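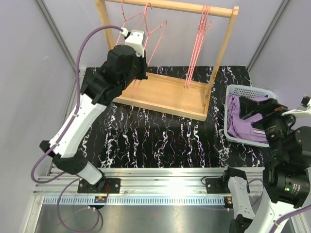
What should I budget for first if I want to build a two-arm station like ours?

The spares and the cabling, then the arms. I know that sounds backwards, but the price of the arms is the one number you'll get right on the first try, and everything bolted on near them is where our first budget fell apart.

This README goes with the Drastbridge planning sheets. I keep them for our group in Drokitz, and people from other labs kept asking for copies, so now they live in a folder with a page of notes on top. If you only want the numbers, open stations.csv and skip the rest of me talking!

What's in the folder

stations.csv - one row per part, with supplier, quantity, lead time and whether we'd buy it again
spares.csv - everything we keep on the shelf, and how low we let it get before reordering
props.csv - clothes, hangers, baskets, racks, all the household stuff
notes.txt - my running comments, not very tidy, sorry

All prices are what we paid, before tax, rounded to the nearest dollar. Shipping has its own column (please don't fold it in, I did that in the first version and spent a whole Monday pulling it out again).

How we plan a laundry station

Laundry tasks here mean two arms, a work surface, walls on the sides and back, a rack with hangers, and a basket of clothes. We start from the work surface and measure outward. The rack is taller than people expect and the arm has to get up to the rod with a gripper and a camera mount on it, so check reach with the whole thing attached. Till Tiedemann drew up our reach template and it's worth printing at full size before you order any extrusion.

For the frame and side panels we set aside 3,000 per station. You can go cheaper. We did once, and ended up buying corner posts twice.

Cables are the line I'd underline. Buy them longer than the drawing says, with enough slack for a proper bend at the elbow, and buy extras of each type on day one. Our supplier, Geraghty, quotes 28 days on the ones we use, and a station with one dead cable is just furniture for that whole stretch. Same story with gripper fingers, only those come from Tellach and usually show up faster.

Props are cheap, but they still need a line of their own. Thin hangers are handy because you can pack a lot of them on one rod, and we buy them in packs of 60. Get your clothes in a few fabrics and put a replacement order in the plan for August, when ours tend to look pretty sad. A basket with low sides leaves more room for the gripper - measure yours before you buy a stack of them.

What I'd change

I hold back 20 percent of the total for things I forgot, and last year we spent almost all of it. Most went on brackets and connectors. If your finance office won't allow a reserve line, call it "mounting hardware" and list the brackets you already know you need, then argue about the rest later.

Known gaps

No labor costs anywhere. No electricity. The compute rows are out of date and I haven't decided whether to fix them or drop them. Lead times are from our last order only, so ask for a fresh quote.

Corrections are welcome, just add your own row and put your initials in the last column.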